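Kavcombe Community Building
Fire door and escape route inspection - checklist with comments
Period covered: April
Areas inspected: ground floor, first floor, rear stair, plant cupboard

Items are marked Satisfactory, Attention or Fail. Comments are entered where the result is other than Satisfactory, or where the previous inspection left a matter open.

1. Main entrance doors
Result: Satisfactory
Both leaves open fully and latch without assistance. The mat well has been re-bedded and is level with the floor.

2. Ground floor corridor, width and obstruction
Result: Attention
Clear width at the narrowest point measured 1215 mm. A stack of folded display boards was leaning by the meeting room door and was moved during the inspection. Tenants are reminded that the corridor may not be used for storage, including overnight.

3. Fire door G2
Result: Fail
The closer does not bring the door onto the latch from a small angle. The lower smoke seal is missing over a length of 54 mm on the hinge side. Closer to be adjusted and seal replaced by Skinham Joinery. The door is to be kept shut in the meantime - the wedge found beneath it has been removed.

4. Fire door G3
Result: Satisfactory
Gaps even on all sides. Vision panel undamaged.

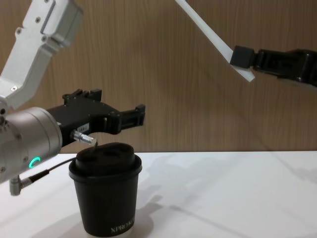 5. Emergency lighting
Result: Attention
All fittings operated on test except the unit above the rear stair, which failed before the end of the test period. Battery to be replaced and the fitting tested again for its full rated duration. The result is to be entered in the log book kept at reception.

6. Rear stair
Result: Satisfactory
Nosings secure. The handrail bracket reported loose at the previous inspection has been refixed.

7. Final exit, rear yard
Result: Attention
The push bar is stiff but opens the door. Lubricate and check again on Wednesday, before the evening hirers arrive. Bins must be kept behind the painted line.

8. Signs and notices
Result: Attention
The assembly point notice on the first floor still gives the old location in Bárány Yard. Replace with the current version. Other signs are legible and correctly placed.

9. Plant cupboard
Result: Satisfactory
Locked on arrival. No combustible material found inside. The Pidov alarm panel showed no faults.

Actions outstanding: items 2, 3, 5, 7 and 8. Item 3 takes priority and must be completed before the first floor hall is next let for a public event.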